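Jendgate Guest Rooms: Questions We Keep Getting

Do you change the bedding between guests?
Yes. Every time. Even if you slept on top of the duvet and left a note saying so.

What size is the bed in the garden room?
A double. Two adults fit if they like each other.

Can I bring my own pillows?
Please do. Ours go in the closet, and Joni will put them back when you leave.

Where do I put my clothes?
There are 27 hangers in the closet and a hook behind the door. Most people use the bed — we've made our peace with it.
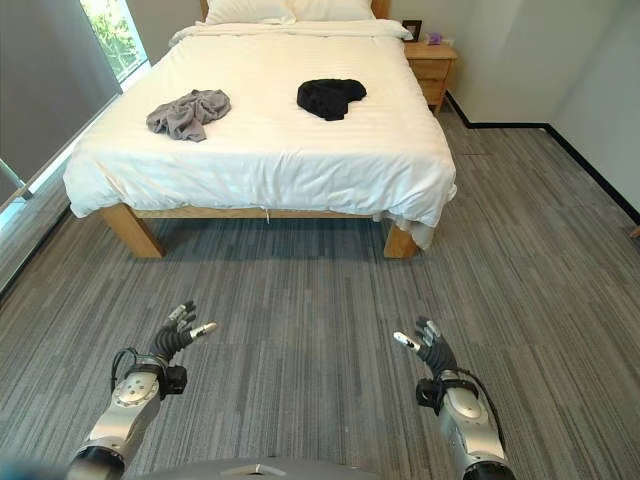

Garden room, with the gray and black laundry still to fold.

Will housekeeping fold things I leave out?
On stays of 6 nights or more, yes. Shorter than that, Lyle moves the heap to the chair and makes the bed.

I left a sock behind. Can you mail it?
One sock, no. A pair, ask at the desk.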